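Teaching Oei to Make a Bed: Interim Report

Robotics Project Unit, Jadcombe College
Submitted September

1. What we set out to do

Our brief was to gather examples of bed-making for a learning system, using Oei, the college's two-armed robot. An operator guides the arms through the job while the cameras and joint sensors record everything. Each full attempt is called an episode. The learning system, which is called Jiltbridge and belongs to the group upstairs, is then trained on the episodes and has a go by itself.

We promised 400 usable episodes by the end of term. We would like the marker to keep that number in mind, as we have certainly had to.

2. Setting up

The recordings were made in the Sandimside flat, which has a real bed with real bedding. Our first plan was to use a mattress on the lab floor, but our supervisor pointed out that a policy trained on a mattress in a lab would be very good at mattresses in labs.

Oei records from its head and from its wrists. The head view takes in most of the bed and not much of the fingers. The wrist view has the opposite problem, and we spent longer than we had budgeted deciding how far the two could drift apart in time before an episode had to be thrown out.

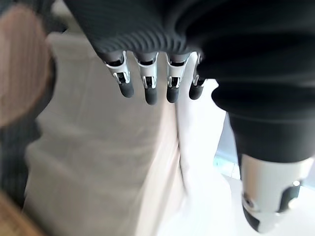 We settled on two camera ticks. Anything worse goes in the reject folder, which by the third week had become the largest folder we own. The cause was a setting in the recording script that one of us had switched on and all of us had forgotten.

3. The task

We split bed-making into stages so that Jiltbridge would not have to learn the whole miserable business in one gulp. Stage one is finding an edge of the bedding. Stage two is getting hold of it. Stage three is pulling it straight, and stage four is letting go without undoing stage three. Humans do all four while thinking about breakfast.

Every episode gets a label for each stage. The labels are typed in afterwards by whoever lost the previous round of cards. 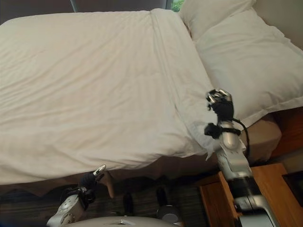 Figure 2. Both hands at the duvet, the right one up by the pillow.

The pillow end gave the most trouble in labelling. When the duvet and the pillow are both white, it is hard to tell from the head view which one the fingers have closed on. We now check the wrist recording before assigning stage two, and we have gone back and corrected the older labels. Most of them.

4. Variety

An early batch was tidy, consistent and nearly useless. We had started every episode with the duvet in the same position, and Jiltbridge duly learned to reach for that position whether or not there was any duvet in it. After that we rumpled the bedding between episodes and changed which side Oei worked from. One team member proved to have a real gift for rumpling and has asked that it be recorded here. 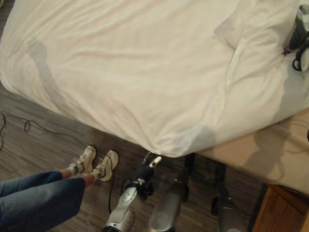 Figure 3. Gripper pointed at the overhanging fold, with cables on the floor.

Cables deserve their own paragraph. They have a way of being wherever the next step is, and our checklist now has a line for looking at the floor before pressing record. It was added on a Thursday, following a discussion.

5. Results so far

We have 48 episodes that pass every check. Readers who remember section 1 will be able to do the subtraction. The shortfall comes from the timing rejects, from the identical batch, and from our optimism in the planning document, where we allowed no time at all for remaking the bed by hand so that it could be unmade again.

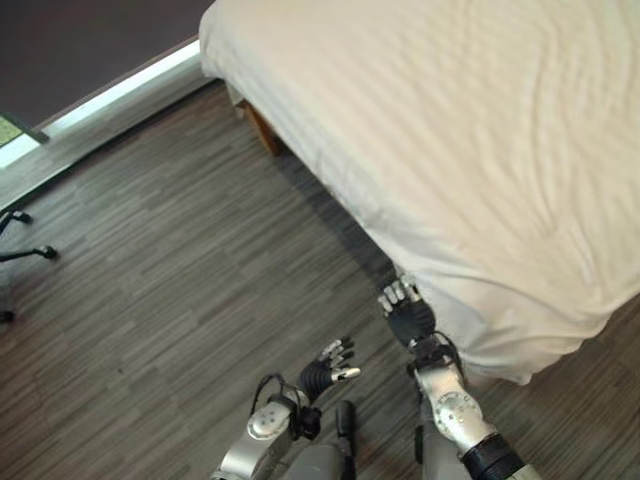 Reaching low along the side of the bed remains the slowest part to record. The operator has to judge depth from a flat screen, and the natural habit is to creep forward, stop, back off and creep forward again. Jiltbridge copies this faithfully. In its first trials it dithered beside the bed with great conviction, and the group upstairs asked us whether that was intended.

6. Next steps

Operators will practise the low reach for 2 sessions before recording counts. The timing check will run during the episode instead of overnight, so that we can be disappointed sooner. We have also revised the target and would like to discuss it with our supervisor in person.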